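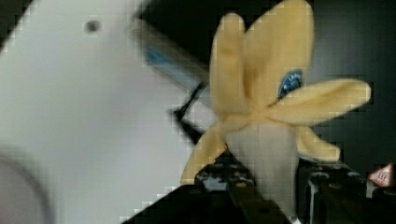

PROKUNVILLE, 2/11/20

I have been writing motion planning code long enough to have strong feelings about config files, and the one I want to talk about today is the grasp table. If you have worked on a manipulation stack you have probably met one. It starts as a short list of objects with an approach direction and a gripper width for each, and somebody checks it in on the understanding that it will be gone by spring.

Ours, in the Jukura planner, reached 856 lines before Wálter Sotelo and I sat down to see what it was really doing. We had entries for things we no longer owned. We had two entries for the same cup that disagreed with each other, and the planner took whichever one loaded first. And then there are the soft toys, bless them, which never belonged in a table at all. A plush banana with its peel spread out has a different outline every time you set it down, and no list of fixed poses is going to keep up with five floppy flaps of felt.

My opinion, and I know some good friends who will write to me over it, is that grasp choices should be worked out at run time from what the cameras report, and that the table should shrink until it holds only the hard exceptions. Wálter likes the table because he can read it. I understand that very well! When an arm does something odd late in the afternoon, it is a comfort to open a text file and find the number responsible. A learned scorer gives you a ranking and leaves you to wonder.

So the answer, to my mind, is better tooling. Medve, the little viewer that Aarti Kandpal wrote for us last November, draws every candidate grasp over the point cloud and colors it by the reason it was thrown out – collision, reach, joint limits, low score. I spent a whole morning clicking through 109 rejected grasps on a colander and learned more than I had from a month of reading the table. Most were rejected because our collision model had filled in the middle of the colander as if it were a solid block. No grasp entry would ever have fixed that, though we had certainly tried, with 16 of them.
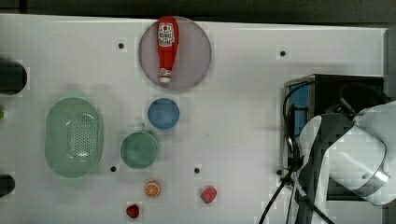

Does a planner need to know what an object is before it can pick it up?
Often it can manage with shape alone, but knowing the object helps it decide where to hold it and which way up to put it down.

I would keep those two kinds of knowledge in separate modules, by the way. At Plodar, where I worked before this, they were tangled together, and changing a label name could move the wrist. Keep the names over on the task side, let geometry do the reaching, and write down every rejected grasp with its reason, even if the log gets long. Ours is long. I read it with my coffee.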